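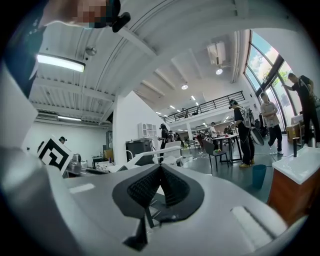
Why do we write the lot number on the goods card before the goods go to the shelf?
The lot number is the only link between the shelf and the supplier's paper. If it is missing, a later complaint cannot be followed back to one delivery.

Storage and Records, handout 12
Teacher: Faraji Mwaipopo

Please read these notes before the exercise on the Kombo case.

A goods card has four fields: item, lot, quantity, place. In the Kombo case the store received 600 jars in January, in two lots. The first lot had 400 jars. The clerk wrote both lots on one card, and the second lot number was lost.

Task: make two new cards from the delivery note, which has the number 2775. Use the place codes of the Tivport warehouse. A place code is written row first, then level.

Write with a pen. Corrections are made with one line through the old word, and your initials stand beside it.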